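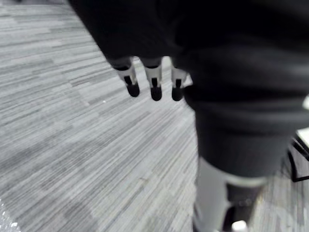
The word "local" has been on grocery signs long enough that most of us have stopped reading it. The woman I met in Ikotach last month used to decide where those signs went. She bought vegetables for Nollum, a regional grocery chain, and left in May. She agreed to talk if I kept her name out of it, and she picked the coffee shop, and she brought her own muffin.

I told her at the start that I thought the whole local food business was mostly paint. She said I was about half right and that I would probably be wrong about which half.

"People think we made it up," she said. "We didn't have to make it up. There's no rule that says what it means, so whatever you print is true."

At Nollum, she said, local meant grown within 100 miles of the warehouse. I asked her to repeat that. The warehouse, yes. The store you were standing in could be a half day's drive the other way, and the sign would be the same.

"A farm could be 40 miles from your house and it wouldn't get the sign, because it was on the wrong side of the map," she said. "I had growers call me up about that. I had no answer for them."

She had tried to get the definition changed once. The answer from upstairs was that customers had never complained. I asked if customers had ever been told. She laughed and went back to the muffin.

I had expected her to be bitter, and she wasn't, which made me a little suspicious. People who leave a company and then speak kindly about it often want to go back. She says she doesn't. She is working three days a week for Tamiru, which packs and ships for small farms, and I should point out that Tamiru has its own reasons for wanting shoppers to care where a vegetable comes from. I said so to her.

"Sure," she said. "I get paid by farms now. I used to get paid by a store. You can throw out everything I say if you want."

I didn't want to throw it all out, but I did push on price. Last winter I kept my receipts, and the local carrots I bought cost more every single week than the ones in the plastic bag. I wanted to know how much of that went to the grower.

"Less than you'd like," she said. By her account, on a bunch that sold for a good bit more than the bagged kind, the grower might see an extra 2 cents. Some weeks there was no extra at all. She had no paperwork to show me, and I have not been able to check the figure. Nollum did not answer my questions.
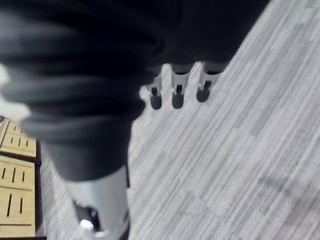
Dark gray fabric bunched in soft folds.

What she would talk about all day, it seemed, was the look of the thing. The greens left on. The wood. The little chalkboard, which she said was usually printed to look like chalk. A heap sells better than neat rows, and a heap that has been picked over sells worse than either, so people are paid to keep fixing it.

"Tops tell you something," she said. "Wilted tops, that's an old carrot. Perky tops, it might be fresh. Or somebody might have been misting them all morning. And the tops pull water out of the root, so if you leave them on when you get home you're making it worse."

I asked whether a crate makes anyone taste anything different. She thought it did, and she didn't seem to mind. "You like it more if you think it came from down the road. Is that lying? I went back and forth on it for years."

I think it is a little bit lying. We went around on this for a while. Her view is that a shopper who pays extra for a feeling has still gotten the feeling. Mine is that the feeling was sold as a fact. 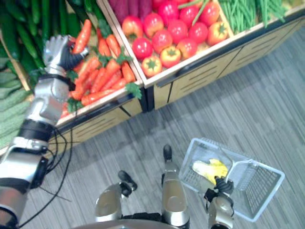
Carrots in a light wooden crate, a few with green tops.

She was more useful on the farm side. The county list, which is put out by the growers' group in Hakis, had 429 farms on it when she started buying. She figures she dealt with a small slice of them. The rest were too small to fill an order or didn't want the trouble, and the ones who did fill orders tended to be the biggest ones around, with packing sheds and trucks of their own. So the face on the sign belonged to a farmer who was doing fine already.

Was that wrong? She wouldn't go that far. A store needs the same thing to show up at the same hour every morning, and a family with two fields can't promise it.

I asked what she looks for now when she shops. She said the name of a farm, printed, with a town next to it. If there's only a drawing of a barn she buys whatever is cheapest. She also said the bagged carrots are fine and she has three pounds of them at home.

Then she asked what I had done with all those receipts. They're in a shoebox. She wanted to know if I'd switched to the bagged ones after adding it up, and I had to tell her no.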